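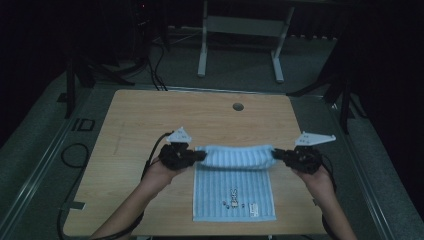 Towel folding with a pair of Lurnus hand-held grippers, one in each hand.

Lurnus Hand-Held Gripper Pair
Item no. 3803
Made by Pinberg

The Lurnus pair is for teams who record manual tasks for robot training and need that every operator works in the same way. The set is delivered together with the Pinberg practice sheet, which we ask all customers to read before the first recording.

In the box
2 grippers, left and right
2 cables
8 spare fingertips
Practice sheet, 29 pages, printed

Good practice for cloth tasks

Keep the cables along the forearms and let them go down toward the operator. A cable should never cross the work surface between the two hands.

Take the cloth by its edges. Close the fingertips slowly and stop when the cloth does not slip anymore. More force does not give a better grip, and it wears the tips.

Forearms should be bare or in tight sleeves. Remove watches and bracelets.

Cables lying on the floor must be coiled and placed away from the feet of the operator. Please check this again after each break, also when nobody has left the room.

One operator can record up to 66 folds in one session. After this a rest is required, and the next session begins with a new check of both grippers.

Daily check
Open and close each gripper fully, five times.
Look at the fingertips for cuts.
Pull lightly on both cable plugs.
Write the result in the log with your initials.

A gripper which fails one of these points is taken out of use until it is repaired. Do not exchange only one gripper of a pair, they are adjusted together at the factory.

About the practice sheet
The sheet was written by Tyyne Toivonen and was last revised in July. It gives rules for the user and does not replace the safety rules of your own workplace. If the two do not agree, follow the stricter one.

Related items
Farouk wall charger for two grippers
Lullen carry case, hard shell

Delivery time and price on request. Please give the item number when you write to us.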